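**Refill corner at Gisler**

From June, the refill corner at Gisler is open also on Thursday, until the evening. You can bring your own clean bottles for washing-up liquid, hand soap and vinegar. The smallest amount we fill is 50 ml, and the price goes by weight – please weigh your bottle before you come to the tap.
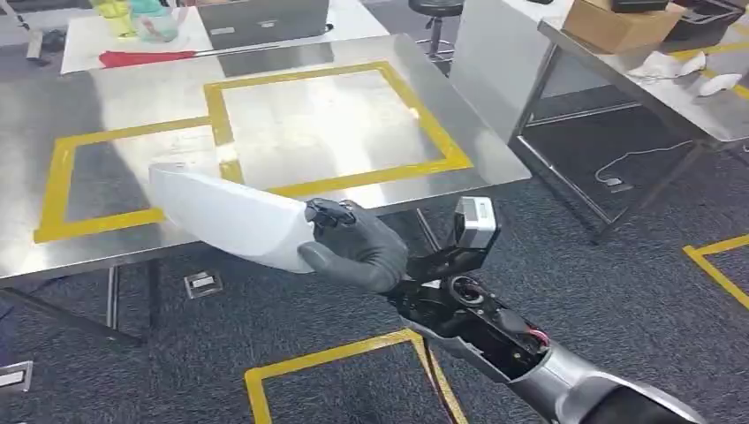 One reader of the last newsletter asked if the lids must be washed too, and wrote that hers always smell of the old soap. Yes, please wash them, and leave them open for two nights.

Cultidico soap is back in stock.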